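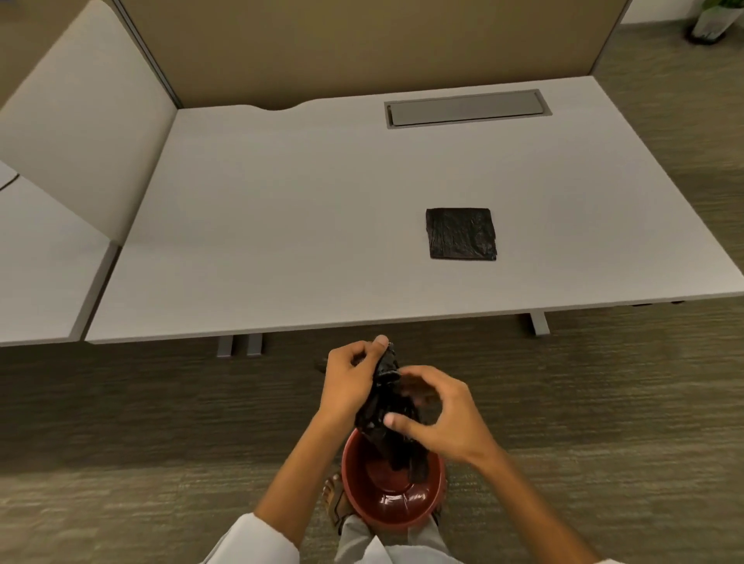 How many examples for a bag and bowl task, and how much should I vary them?

Posted by Dineo Zwane, in Data collection and teaching

Hello all. I am preparing a set of demonstrations for a learning system at our office in Cleltodau. The task is simple to say: take a black plastic bag, put it in a bowl, then go to the next bag. We record with a head camera, from the eyes of the person who does the work. Until now we have 1,856 episodes, all at one white desk and all with black bags. The trained policy does well when the bag is folded flat, but when the bag is crumpled it often closes the fingers on air. Should I continue to collect the same, or change something? I have four people and the desk is free until the end of June.

voveck_lab

I would stop collecting the same thing. Black shiny plastic is difficult, as the folds look different with every small movement of the light. In my last project we reached 3,707 episodes and the last half brought very little, because they were all alike. What helped us was to take 50 episodes for each new condition and train again before deciding more. Please try:
- bags in another colour, and some that are matt
- the bowl on the desk and also held low in front of the body
- another desk, or the same desk with the blinds closed
- starting with the bag already crumpled, in different places

Also keep the episodes where the person needs a second try to push the bag down. We deleted ours at first and I regret it. Write the starting state in the label, otherwise you can not sort them later.

Rampersad

more data always helps, just keep going

Fitalia

I agree with the first reply. One thing more: check if the hands hide the bag in your recordings. With a head camera this happens often when both hands are over the bowl. A wrist camera solved it for me, but you must then synchronise the two clocks, and this took me longer than the recording.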